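Home | Forums | Hardware | Repairs | Members | Log in

Search this forum... Advanced Go

Old desktop, which slot for the graphics card?

kanako_t
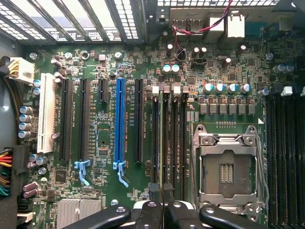
Hi all! I finally got the side panel off the family desktop (the one we call Kubo, long story) and I want to put a used graphics card in it before my nephew comes to stay in November. My brother says any long slot will do. I say it has to be the blue one, with the light-blue latch at the bottom, but there are black long ones on either side of it and now I'm doubting myself. The card cost me 66 bucks so I'd rather not fry it!

vernley66
Blue one. On a lot of boards from that era the colored slot is the one wired for full speed, and the black long ones may only get a few lanes. Don't trust the color alone though, look up the manual.

sadao_s
Disagree a little. A card will usually run in a black slot too, just slower, and for an older card you may never notice. I ran mine in the second slot for 7 years because the cooler hit something in the first. What's your power supply rated at? That's the bigger question.

kanako_t
Label says 300 watts. Is that bad??

sadao_s
Depends on the card. If it has its own power plug on top I'd get a bigger supply first.

reiko.y
300 is fine for a low-end card, come on. People on here would have you replace the whole machine. Kanako, check what the card maker recommends and go by that. And unplug it at the wall before you touch anything.

vernley66
I've seen 300 watt supplies that couldn't deliver 200, Reiko. The cheap ones lie.

reiko.y
And I've seen plenty that run for years. We've had this fight before lol

wakana_i
Also, that white PCI slot is for old sound cards and modems and such, your graphics card won't go in it. And tuck that red and black twisted wire out of the way before you close up, I had one get into a fan once and the noise was awful.

kanako_t
Will do! No power plug on the card, I just looked. Going with blue, tonight after dinner.

Recent threads
Groltico case fans, worth it?
Ekodix keyboard types double letters
Best way to clean dust out of a heatsink
Selling: 100 assorted case screws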